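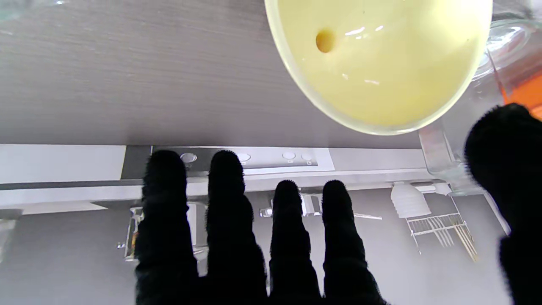 Blog > Workshop > Robots

Two arms, one funnel and a lot of sweeping up

26/07/2019

Print this post | E-mail this post

I was against the hands from the start and I said so at the time, so nothing that follows should be read as a change of heart.

The arms were fine. We have had them bolted down in the shared workshop at Gramlow since the spring, and as arms they do what arms are meant to do: go where you send them, stop, and come back. My complaint has always been with what goes on the end. A plain two-jaw gripper will pick up a jar all day long. It is ugly and cheap and you can mend it with a hex key. But the group had seen videos, as groups do, and so we now own two hands with fingers and thumbs, and the fingers have to wear gloves or everything made of glass slides straight out of them.

The job we set ourselves was pouring. Take a jar with something dry in it, tip it, get the contents into a bowl, with a funnel on the table for when we felt brave. A person does this without looking up from the radio. I thought it would take us an evening to get a bad version working and a month to get a decent one, and I was wrong about the evening.

Setting up the table

The control software is called Flavix and was written by people in the workshop, which means it has no manual and a great many opinions. You put in the start pose for each arm, then a list of places to be, and it works out the bits in between. It is good at this. It is very poor at telling you why it has stopped. The message we got most often in June was "limit", with no hint as to which limit, on which arm, or whether it was a limit anybody could do anything about.

Behind the table we have a big printed kitchen. I argued against that as well. The idea is that a camera should have to cope with clutter in the background, pans and cupboards and so on, and a bare wall is too easy. I can see the sense in it. I also think we have made life harder for ourselves before the easy version works, and that a plain bedsheet would have done for the first few weeks. The printing came from a firm in Grosano and took up a chunk of the 308 pounds we spent on this whole business, not counting the arms.

The rest of that money went on gloves, plastic kitchenware, clamps and cable ties. Mostly gloves, if I'm fair.

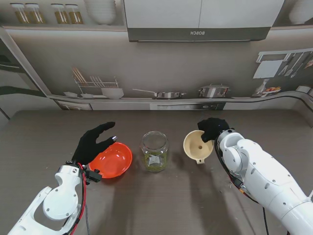

Why use two arms when one could tip a jar into a bowl?
With two, the second hand can steady the bowl or the funnel while the first one pours, and a light plastic bowl does tend to wander when something nudges it.

That is the theory, anyway. In practice the second arm gives you a second thing to collide with. We had to teach Flavix that the space over the middle of the table belongs to one arm at a time, and it took this badly. For a while each arm would wait for the other to go first. There is something maddening about standing beside a pair of machines that are both being polite.

The gloves

Nobody sells gloves for robot hands at a price we would pay, so these are a fabric sort ordered from Zamudio and pulled on over the fingers. They grip well. They also shed. After a few sessions they go fuzzy, and if you use a camera down by the wrist the fingers turn into big dark furry shapes with no detail on them at all. You can't tell from that view which joint is bent or how far. I had been promised that the wrist view would be the one that mattered, the close one, the one that would tell us whether we had hold of the jar. What it mostly tells us is that there is a thumb on the right.

It also looks at the table from an angle that nobody's head would ever be at, with the printed kitchen lying on its side or hanging upside down. I have got used to it, more or less, but I still turn my laptop round now and then like somebody reading a map.

Anyone thinking of doing the same should try a plain smooth covering first and see how much grip they really lose. We never tested that properly. We went straight to the fluffy ones and have been making excuses for them ever since.
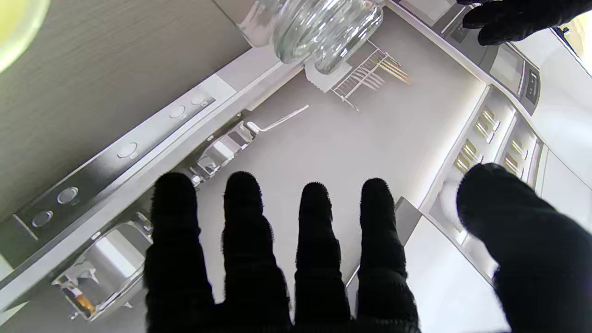 Numbers, such as they are

We agreed to do 100 pours and write every one down. I insisted on the writing down – I have sat through too many demonstrations where the good one gets filmed and the others get forgotten.

Of those, 41 put most of the contents in the bowl. "Most" was judged by eye, which I objected to, and then did myself as I was the one holding the dustpan. The failures were a mixture. The commonest was tipping too far too soon, so that it all came out in one rush and bounced. Then there were the ones where the jar turned slightly in the glove on the way up and the mouth ended up pointing somewhere we hadn't planned for. A fair few never got going at all and just said "limit".

The funnel we used for only 3 of them. I don't want to talk about the funnel. It rolls, for one thing, and if you stand it up it wants holding, and the holding hand then blocks the only useful view of the hole.

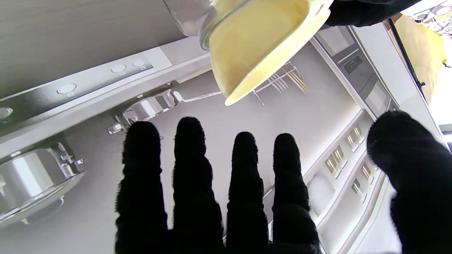
Jar tipped in one hand, the other one open.

I have been told that 41 is a very good score for a first go, mainly by people who weren't there for the sweeping. It might be. I have no idea what score a plain gripper would have got on the same table with the same jar, and neither has anyone else, as we have not tried it. That seems to me the obvious next thing. Take one hand off, put the old gripper on, run the same list and compare. It would cost nothing and take a couple of evenings.

The rest of the group would prefer to move on to unscrewing lids. I have said they can do what they like with the left arm so long as I get the right one for a fortnight. The old gripper is in the drawer under the bandsaw and needs a new spring, so if anyone at Gramlow has borrowed the tin of springs, please put it back.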